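How Do You Teach a Robot to Fold a Sweater?

Think about the last time you folded a sweater. You probably didn't think very hard. You laid it down, pulled in the sleeves, flipped up the bottom and you were done (or maybe you stuffed it in the drawer, and we won't tell).

Now try explaining every bit of that in words. Where exactly do your fingers go? How hard do you pinch? When do you let go? It gets tricky fast! And a robot needs to know all of it.

Cloth is one of the hardest things for a robot to handle. A toy block always has the same shape. Pick it up, put it down, it's still a block. A sweater can be spread out, bunched up, twisted or inside out, and every time it looks like something new. Even a small tug on one sleeve can move the whole thing.

So a team at the Camstead robot lab tried a different way of teaching. They didn't write a long list of rules. They let people show the robot what to do.

Each person held a pair of grippers, one for each hand. A gripper is a bit like a big set of tweezers, with two fingers that open and close. A camera rides along on the tool and records what the gripper is doing. People took the grippers home and folded their own clothes with them, on beds, tables and sofas.

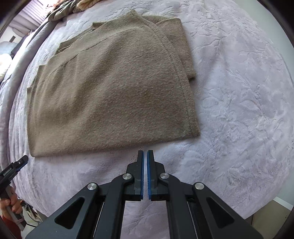

One folding session, from start to finish, is called a demonstration. The team collected 3322 of them. Then a computer program studied the recordings, over and over, looking for patterns. If a sleeve is sticking out, what did people usually do next? If the hem was crooked, where did they grab? Learning by copying like this has a name: imitation learning. You did plenty of it yourself when you were little. It's how you learned to wave!

The lab's robot is called Ciltari. It has two arms, and at the end of each one is the same kind of gripper that people held in their hands. That's a clever part of the plan - what the robot's cameras see looks a lot like what it saw in the recordings, so the lessons still make sense.

In June the team gave Ciltari a test. They used 100 pieces of clothing it had never met before. First they tried a version of the program that had learned from only 1016 demonstrations. It did fine with T-shirts, but sweaters gave it a lot of trouble. Thick sleeves kept sliding out of place. Next came a version with 2000 demonstrations, and it was better. The version that had studied all of them was the best of the three, and it could even fix its own mistakes. When a sleeve slipped, it went back and picked it up again!

"The first time it did that, everybody in the room cheered," says Gerardo Rizzi, who works on the project. "We had to play the video again to be sure."

Ciltari is still slow, and hoods confuse it. The team's next job is socks, which have to be matched into pairs before anyone can fold them.

Try it yourself: put a kitchen tong in each hand and fold a sweater on your bed. Ask a friend to watch and write down every move you make. How long is the list?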